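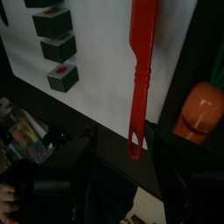
Toy kitchenware

Toy kitchenware is the class of playthings modeled on cooking utensils, tableware and food. It covers ladles, spatulas, cups, trays and bowls, usually at reduced scale, together with imitation fruit and vegetables. The class is normally treated as part of pretend-play equipment, although individual pieces are often stored and used with blocks, picture books and other general toys.

Materials and construction

Most modern pieces are injection-molded plastic. Polypropylene is common for utensils and cups because it tolerates repeated bending and washing. Handles are frequently molded with a ribbed grip and end in a loop or hole, so that the piece can be hung from a hook or rail. Color is added to the resin before molding and does not wear off, unlike the printed or painted color on wooden pieces.

Imitation vegetables are either solid, hollow, or divided into sections held by hook-and-loop pads for "cutting." The carrot is among the most frequent shapes — its orange root and green top remain recognizable with very little surface detail. Grooves around the root stand in for the natural rings of the skin.

Tableware

Cups and trays are generally made in one or two colors, with pink, light blue and yellow widely used. Ladles are made with round or oval bowls; the oval form is shallower and is also sold as a scoop.
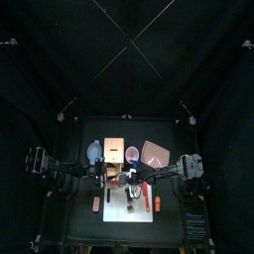

Small wooden boxes are often grouped with tableware in mixed sets. A slot in the front or lid allows the box to serve as a coin box, and the same piece may be used as a till in shop play or as a house for small figures.

Storage

Two systems are in general use. In hanging storage, utensils are suspended by their end loops against a panel, which keeps long pieces visible and frees shelf space. In bin storage, all pieces are kept loose in open containers. Marilou Castillo's inventory of shared toy collections, issued in June 2019, covered 2,847 pieces, of which 579 were utensils. Pieces with end loops were the least often recorded as missing where hanging storage was in use.

Cleaning

Plastic pieces are washed in warm water with mild detergent and air-dried. Hollow vegetables with open seams should be drained before storage. Wooden pieces are wiped with a damp cloth and are not soaked.

See also: Building blocks; Play food; Toy library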